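Puertas abiertas en Conosau: la tarde en que fuimos a ver cómo aprende un robot a ordenar una mesa

16 de enero de 2024

Hacía meses que Piret Pärn nos insistía en que pasáramos por Conosau, y por fin encontramos un hueco para ir. Fuimos los de siempre, con bufandas y termos, y nos recibieron con una amabilidad que todavía nos dura en el cuerpo. El proyecto se llama Gremgate y lo llevan entre el taller de Conosau y la gente de Flullport, que pone los brazos y buena parte de la paciencia. Lo que quieren conseguir suena modesto cuando lo cuentan: que una máquina sepa hacer los trabajos pequeños de una casa o de una oficina, limpiar un teclado, apartar un ratón, dejar las cosas más o menos donde estaban. Después una se sienta a escuchar a Ivars Mockus durante una hora larga y se da cuenta de la cantidad de decisiones que tomamos con las manos sin enterarnos (yo volví a casa y estuve mirándome los dedos mientras fregaba las tazas, lo confieso).

Os dejamos un par de fotos y lo que fuimos apuntando en la libreta, que no es poco. 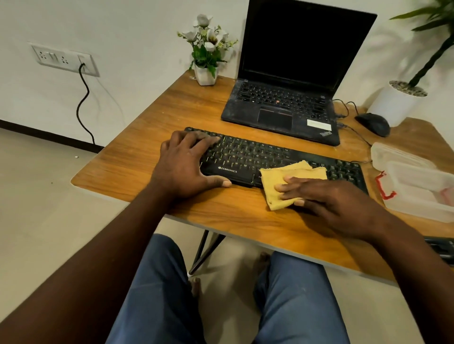

Ivars empezó la charla por los trapos, y nos pareció un comienzo estupendo. Una caja es siempre una caja, nos dijo, pero la tela cambia de forma cada vez que se toca, y para un brazo mecánico eso es un quebradero de cabeza: tiene que decidir por dónde la coge, cuánto aprieta y qué hace con la parte que le sobra. Con el paño amarillo doblado bajo la palma de la mano derecha, y un pico colgando por delante del teclado, se entiende muy bien a qué se refería. La otra mano, mientras tanto, se apoya en las teclas del lado contrario, y en Gremgate le dan muchísima importancia a esa colaboración entre las dos, porque la primera versión del sistema trabajaba con un solo brazo y empujaba el teclado por media mesa. ¡Lo que nos reímos con esa anécdota!

Después vino la parte de los números, que Piret cuenta con mucha gracia. Llevan reunidas 2.852 demostraciones de tareas de escritorio, y de ellas 143 son solo de limpieza. A mí me pareció una barbaridad, pero Ivars torció el gesto y dijo que le gustaría tener bastantes más de limpieza, sobre todo con cables de por medio, que es donde el sistema se pone nervioso (la expresión es suya).

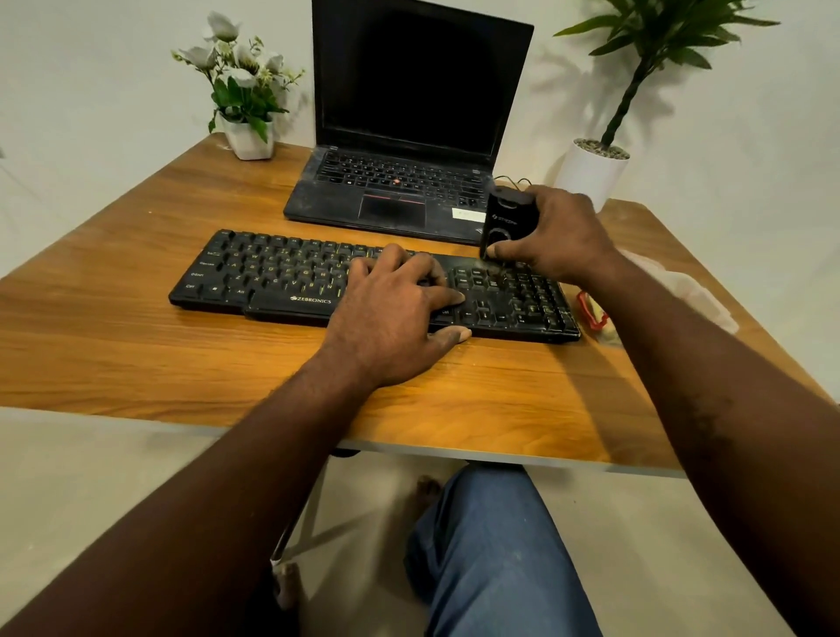 ¿Cuánto tarda el robot en aprender una tarea nueva?

Depende mucho de la tarea. Para las sencillas, como llevar un objeto rígido de un lado a otro, en Conosau calculan unos días de entrenamiento; para pasar un paño con dos brazos ya hablan de semanas, y después siempre queda una temporada de correcciones.

Terminamos con café en la sala Jaunzems, al fondo del pasillo, donde siguieron las preguntas hasta que se hizo de noche. Muchísimas gracias a Piret, a Ivars y a todo el equipo por el cariño y por aguantarnos tanto rato. En febrero repiten la jornada, con la misma charla y el brazo nuevo de Flullport en marcha; quien quiera apuntarse puede dejar su nombre en la recepción de Conosau o escribirnos a nosotros y se lo hacemos llegar.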